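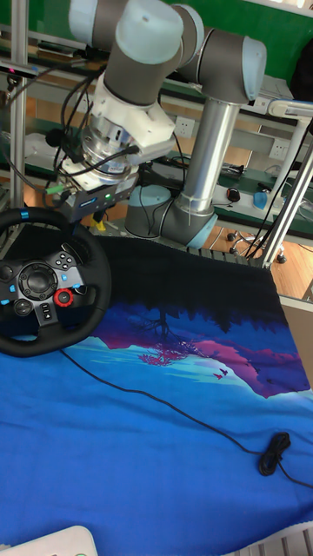 Brirkel demo cell: arm and gripper over the steering wheel, printed mat underneath.

Brirkel Table Cell - example recording kit for one arm

A bench set-up for recording handling examples to train a policy on. One arm, one gripper, one fixed view of the table. You bring the objects and the patience.

What you get
Bracket adapter, white, fits between arm and gripper
Fixed camera mount
Stesov recorder software, one seat
Printed cloth mat, choice of designs
Hand guide lever for the operator
Arm not included. Gripper not included either, ask if you want us to source one.

How it records
Joint positions, gripper opening and video go into one file per try. Logged 30 times a second. Start and stop from a foot pedal so your hands stay free. Bad try? Double tap and it's marked as failed, not deleted - keep them, some people train on them later.

Objects
Start with awkward ones. A game steering wheel is a good test: rim, dial, small buttons, a cable that gets everywhere. Blocks are fine for day one but you'll run out of things to learn from them quite fast.

Mats
Plain or printed. Busy prints help if you want the model to cope with more than a grey bench. Swap mats between batches, not halfway thru one. Wash at 30, no tumble dryer.

Storage
Drive in the box holds 1000 tries at the standard length. Export to the Sârbu format or plain folders. Dradetia format is coming in May, don't order on the strength of it yet.

Before you order
Bracket has 32 mm depth, check your reach. Cable from recorder to arm controller is 3 m. Longer one on request, costs extra. Table clamp needs a free edge at the back.

Delivery
17 working days for the bracket, everthing else from stock. Spare mats and pedals sold seperately, see Parts.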